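Can a machine do the fiddly jobs in a small repair shop yet, or is it all still demo videos?

Posted May 9, 2018 in Workshop & Home Automation
1569 views

benchrat_ohio

I run a small shop that refurbishes office computers. We buy them in lots when companies clear out, wipe them, swap what needs swapping, and sell them on to schools and people who don't want to pay for new. There are 5 of us on a good week. The work is dull and it's hard on the hands, and I have one guy whose wrists are about done.

Twice in April I had a sales rep from an outfit called Vasirus in here telling me that a robot arm on the bench could take over "the repetitive portion of the workflow." He had a tablet with a video on it. In the video an arm picks up a memory stick from a tray and puts it in a slot. Then it does it again. Then the video ends. I asked him what happens when the stick is not in the tray the right way around and he said that was a great point.

I am not against it. I have a dishwasher at home and I think it's the best thing I own. But the dishwasher doesn't load itself, and my wife bought one of those robot vacuums two years ago and I spend more time picking socks up for it than I ever spent vacuuming. So I'm coming at this with a bad attitude.

What I want to know from people who have seen these things run and are not selling them:

Can a robot arm do computer work, meaning open the case, pull the old parts, put the new ones in, close it? If not all of that, which parts? And has anybody got one doing any kind of chore, shop or home, where you came out ahead on time?

Please don't send me videos. I've seen the videos.

torque_and_tea

Short version: no, save your money.

Longer version. I worked maintenance in a plant that had 40 arms on the floor and they were terrific. They also did one thing each, on one part, held in one fixture, and every fixture cost more than my truck. The arm is the cheap half. The expensive half is making the world so tidy that the arm can't go wrong. You have a pile of mixed office computers from who knows how many makers. Your world is not tidy and it never will be, because if it was tidy you'd be a factory and not a refurb shop.

Same with the house. People have been promising laundry folding for as long as I can remember. My kid's school had a Kuturov machine come through on some kind of a tour and it folded towels. Square towels, one at a time, laid flat by a person first. If I have to lay it flat, I'll fold it.

Get your guy a wrist brace and an electric driver with a clutch. That's an afternoon and a trip to the hardware store.

benchrat_ohio

He has the brace. The driver I'll look at. Thanks.

slowboat_tech

I'm going to disagree with the answer above on some of it, though I end up not far away.

I do bench work on workstations and small servers, and I've spent a fair amount of time in rooms where people are trying to get arms to do the same work. I don't sell them. I'm mostly the person who gets asked "how would you do it" and then gets to watch the arm do it differently. So take this as one person's opinion on where things stand this spring. It may be stale by next year, although I've heard that every year.

You asked which parts of the job. I'd split it up, because "computer work" covers things that are hard for completely different reasons. I've put them roughly in order from the ones I'd trust to the ones I wouldn't.

Moving parts from one place to another

This works. If you have a tray of parts that all look alike and another tray they need to go into, an arm will do that all day. It's slower than you are. It doesn't get bored, and it doesn't go to lunch. Whether you have enough of that kind of work to matter is another thing. In a shop your size I doubt it. I timed myself once moving 10 drives from a box to a rack and I was finished before the arm's software had loaded.

Screws

Taking screws out works if the arm knows where the screws are. On one model of case, fine. On mixed cases you need a camera and something smart behind it, and then you find out that one screw is stripped, one has a sticker over it, and one was replaced years ago by somebody with whatever was in the drawer. A person feels a stripped screw in the first quarter turn. The arms I've watched mostly keep turning.

Putting them back in is worse. Cross-threading is a thing you learn through your fingers.

Cables

Forget cables. I mean it. Everybody who shows you a demo on the inside of a computer has either unplugged the cables or tied them back first. A cable is never in the same place twice, and it pushes back when you push it. The little front panel wires are the worst of all, and they're bad for me too, with two good hands and a flashlight in my teeth. If the Vasirus fellow comes back, ask him to run his arm on a case with the cables left the way you found them. I would like to hear what he says.

Memory

What you saw on the tablet. A memory stick is a long thing going in a long slot, and there's a notch so it can only go one way. You need a decent shove and you need to shove straight. I've seen arms do it and I've seen them rock the whole board doing it. I'd call it possible and not worth it, given that it takes me a few seconds a stick.

Processors

People assume this is the hard one since the part costs the most. It's a strange case. With the kind of socket where the contacts are in the board, you don't push at all. You open the plate, line the chip up, and let it down. There is no force to get wrong if you get the position right. That sounds made for a robot.

The trouble is the "if." Those contacts are tiny springs and they bend if you look at them funny. Come down a hair off, or let go a bit early so that one corner drops, and you've killed a board. And an arm has to grab the chip by its edges with two fingers, and those fingers need somewhere to go when they get down to the socket. My own fingers have skin on them that gives a little. I also tilt my head and look from the side, and I nudge the chip with a fingertip to feel that it's sitting before I touch the lever. All of that has to be built or taught, and the last I saw, it was coming along in the sense that my cousin's deck is coming along.

The picture is the job at the point where I hold my breath. Load plate up, bare socket, chip right over it, and a case full of metal to bump into on the way.

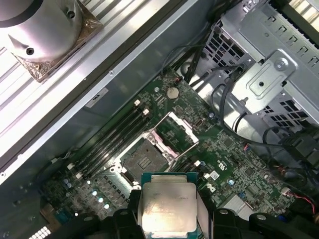
What I'd want to see before I believed it

A whole day, on your machines, with your people and not theirs in the room. Count every time a human has to step in, and count the boards that don't boot afterward. A demo tells you it can be done once. You already know it can be done once, your guy with the wrists does it all day.

Ask also what it does when it fails. A good worker stops and says "this one's weird." A lot of these systems have no idea that anything is weird. I watched one carry on through four more steps with nothing in its fingers, very carefully, and then go home to its parking spot like it had done a fine job.

And ask who sets it up when you get a case it hasn't seen. If the answer is "our engineers," find out what they charge and how soon they come.

On the home side

I have a Finov floor mopper. It mops the middle of the kitchen. I do the edges, and under the table, and behind the door. I would say I've come out ahead by a few minutes a week, less the time I spend rinsing its pad and digging it out from under the radiator. The dishwasher is still the best robot in the house and it won that by being a box that you bring the dirty plates to. I'd look for things like that for the shop, too. A drive wiper that does a stack of drives at once and beeps is a machine doing a chore. It's boring, it works, and I'd bet you already own one.

So on your actual question, whether to sign with anyone right now: I wouldn't. I'd let somebody with deeper pockets find out.

benchrat_ohio

This is what I was after, thank you. We do own the drive wiper and you're right, I never once thought of it as automation. It's on a shelf next to the coffee maker.

Follow-up if you're still reading. The rep said they could "train it on our processors" if we sent over a box of boards. Do I get the boards back?

slowboat_tech

Get that in writing. And send the ones with bent pins.

jadoon_user_77

We have a Jadoon arm at work and its great. It does labels. Peels the label and puts it on the box, used to be my job. Took them most of a year to get it to stop putting the label over the handle hole, but now its fine. I don't know about computers, but if you have boxes to label I would say yes get one.

torque_and_tea

Most of a year, for a label.

jadoon_user_77

Well it was two sizes of box.

benchrat_ohio

Going to leave this open in case anybody else has had one on a repair bench. I told Vasirus to come back when they can do the cables. The rep wrote that down.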